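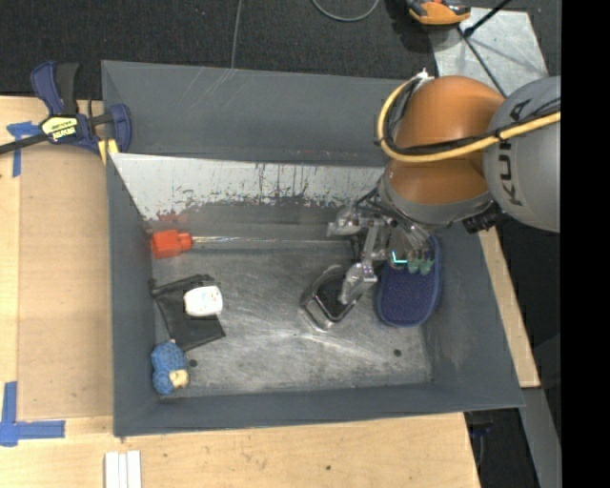 Sorting bin with a small metal container and a navy-blue oval item, Cakden

Progress report: household goods sorting, Cakden
7 February 2024
Prepared by Anitha Shetty for Nadine Masri, Nillov Fund

Period covered
The work done since the December payment. The next report follows at the end of the second stage.

Sorting
3,866 items were sorted in this period. Of these, 1,460 went to Tremov for resale, and the rest went to free distribution, repair or scrap. The categories are the same as in the first report: kitchen, hand tools, footwear and brushes, small metal, and other. "Other" is still too large. Siham Khasawneh has gone through it twice and moved what she could, mostly tins and lids that belonged under small metal.

Small metal containers are now kept apart from cookware. They were being stacked inside pans and missed at the pricing stage. Containers without lids are accepted if the rim is sound. Rim damage is checked by hand.

Footwear and brushes share a category for historical reasons and we would like to split them in the next stage. Slippers have to go out in pairs, and a single one put in with the brushes is easy to overlook. Rami Awwad has started a shelf for singles, which are held for 8 weeks.

Condition of the bins
The large grey bins remain in daily use. The paint on the sloping walls is holding up, with a few thin scratches. The bare metal floors are scuffed and scratched, which does not affect the sorting. The whitish panel along the inner side is in worse shape, with heavy scraping along its lower edge and ragged patches. Metal goods get dragged against it when a bin is cleared.

Nizar Fakhoury looked at three options: repainting, replacing the panels, or fitting a strip over the lower edge. We recommend the strip. It can be fitted without taking a bin out of use for more than a morning, and it can be changed when it wears. Repainting was tried on one panel last year and the new coat did not last.

One drawback of the bare floors is glare. Small shiny items are harder to pick out under the overhead lights. Moving the lights is not in the budget, so we are looking at a matte liner. Bíró has offered a sample – we have not tested it yet.

Spending
300 of the equipment line has been spent, all of it on shelf labels and storage crates. The strips and liners would come out of the same line. No money has been moved between lines.

Delays
The repair bench opened later than planned, and the backlog of hand tools is larger than we wanted. Screwdrivers and pliers are being cleaned first as they need the least work. Power tools are on hold until the electrical testing is arranged.

Decisions needed
Approval to fit strips to the bin panels.
Approval to split footwear and brushes into two categories from the start of the next stage.
Confirmation that singles may be scrapped once the holding period is over.

Siham Khasawneh is preparing the full category tables and will send them separately.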